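Rirkbridge House Technical Bulletin
Building Services - for owners, long-stay residents and front desk staff

Copper line retirement: what changes in your room and when

The carrier has confirmed that the analog lines serving Rirkbridge House will be withdrawn in December. The building currently runs 94 room extensions, two elevator emergency lines, one fire panel dialer and the gate intercom over copper. All of these have to be on the new service before the old one is switched off. There is no extension available after that date, and we have not asked for one.

Room telephones will look and work the same. The work is almost entirely in the basement and in the riser closets. This item sets out the order of work, the parts that need access to rooms, and the points on which residents have written in.

Background

The present exchange was installed when the east wing opened. It is a cabinet with analog extension cards and a backup battery that has been replaced twice. Spare cards can only be bought used. Two cards failed last winter, and the second failure took out every extension on the third floor for most of a day. Pascal Leclerc moved the affected rooms to spare ports on the fourth-floor card, and they are still there. Anyone who has wondered why third-floor faults are logged under fourth-floor numbers has the explanation.

The replacement is a hosted service with analog gateways in each riser closet. A gateway takes a network connection on one side and presents ordinary telephone ports on the other, so the room wiring and the wall jacks stay in use. We looked at network handsets for every room and decided against them. They would need a data cable to each bedside position, and 15 of the rooms have solid masonry behind the headboard wall.

Order of work

1. Riser closets. New shelves, power outlets and gateways on each floor. Benoît Millet will be on site for this stage. Expect closet doors to be open and the hallway outside to be marked off. No loss of service.

2. Basement frame. The existing pairs are tested and labeled, then extended to the new gateways. Each pair is tested for resistance, noise and crosstalk before it is moved. Pairs that fail are swapped for a spare in the same cable where one exists. Service to a single room may drop for a few minutes during testing.

3. Room handsets. Existing corded phones are kept wherever they pass the test. The technician plugs the set into the wall jack, checks dial tone, dials the front desk, has the desk call back, and confirms that the ringer is audible with the door closed. The check takes less than ten minutes. Please leave the bedside table clear enough for the phone to be lifted and turned over, as the ringer switch on most models is underneath.

Bedside telephone and TV remote:

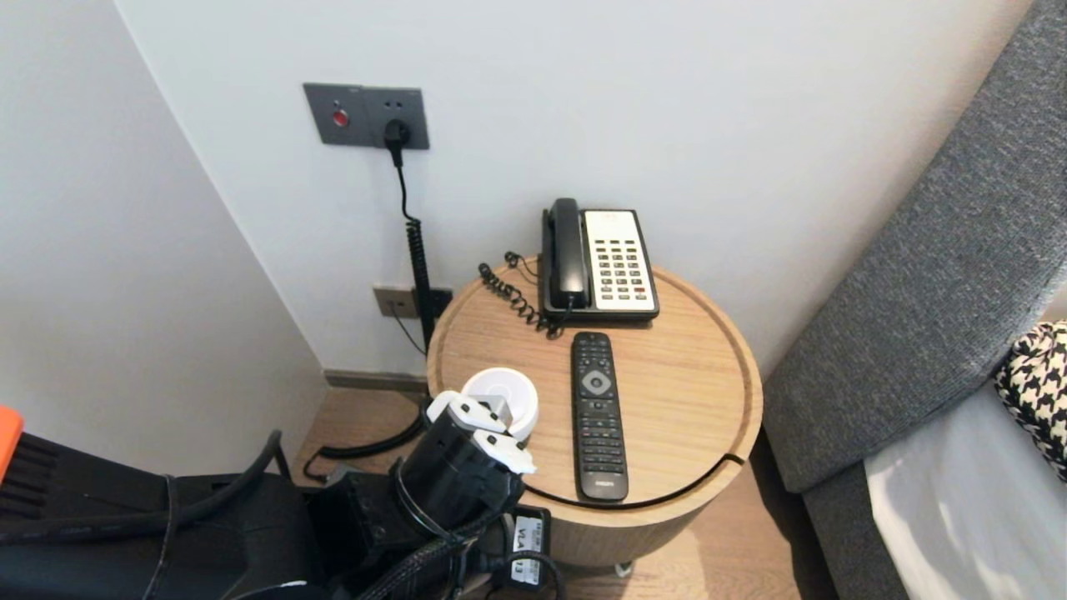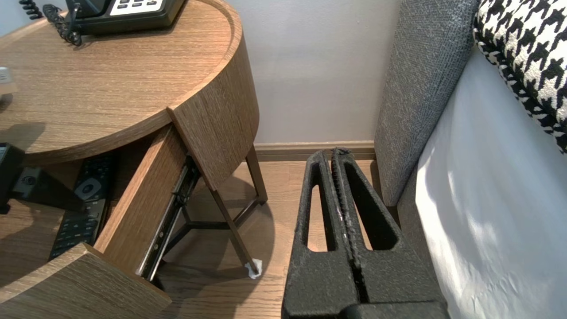 4. Elevators and fire panel. These move last and on separate days, each with the relevant inspector present. The elevator phones will have their own gateway with a dedicated battery. The fire panel dialer will be replaced by a dual-path communicator using the building network and a cellular connection. One elevator will be out of use during each elevator test. The other will run normally.

5. Gate intercom. The intercom will ring the front desk first and the on-call phone second, as it does now. Residents who have the gate forwarded to their room need to confirm this in writing, and old forwarding entries will not be carried over. The present list includes extensions that have been vacant for years.

6. Cutover. Numbers are moved to the new service in one block, early in the morning. Outside calls may fail for up to an hour. Calls between rooms will continue to work through the gateways.

Power failure

This is the main difference from the old arrangement and should be read by everyone. A copper line carries its own power from the exchange, and a plain corded phone keeps working when the lights are out. The gateways depend on building power. Each riser closet will have a battery sized for four hours with all ports idle. Heavy calling shortens that. The basement network switch is already on the generator circuit, but the riser closets on floors two through five are not.

Vibeke Oddsson has asked for a price to extend the generator circuit to those closets. The work is not in this year's budget. Until it is done, residents who rely on a room phone for medical reasons should give their room number to the front desk so that it can be added to the welfare check list for outages. A charged cell phone is the sensible second means of calling.

Emergency calls

Dialing 911 from a room will work directly, with no prefix. Dialing 9 and then 911 will also work, since many people have the habit. The front desk display will show the calling extension at the same time. The address record sent with the call will include the floor and room number, which the present system does not do. Amerley Zakaria is checking the records floor by floor against the room plan. If your door number was changed when the wing was renumbered, please tell her which number is on the door now.

Do not place test calls to 911. Test calls are arranged with the county dispatch center in advance and are made by the contractor only.

Fax, medical and alarm devices

Four residents still have a fax machine on a room line. Fax over the new service is possible but not dependable above the lowest speed. Set the machine to 9600 or less and turn off error correction if pages fail. Medical alert base units and private alarm dialers need to be checked individually with their makers. Some will work through a gateway, some will need a cellular adapter. Send the make and model to the office before stage 2 begins. We will not connect a device that we have not been told about, and it should not be assumed to work because it shows dial tone.

Costs

The contract was awarded to Segura after three bids. The installation is paid from the building services reserve, with no special charge to owners. Monthly line rental falls by $972 once the copper accounts are closed. Calls within the country will be included. International calls stay barred by default and can be opened per room on request, with charges added to the monthly statement as before.

A replacement handset, where a resident's own set fails the test, is free for the standard corded model. Cordless sets are the resident's own responsibility.

Cable tidying

Coiled cords and line cords should not be run under a carpet or pinched between furniture and the wall. Most of the noise complaints logged in the west wing came down to a damaged line cord between the jack and the phone. Replacement cords in two lengths are at the front desk. Take the shorter one if it will reach.

Correction

The last bulletin gave the riser closet on floor two as being next to the linen room. It is across from the linen room. The door is marked with a D for Drusham, the firm that fitted the original cabling - the letter has no other meaning.

Questions on access go to Maëlys Gilbert at the front desk, extension 100. Technical questions should be sent in writing, with the room number in the subject line.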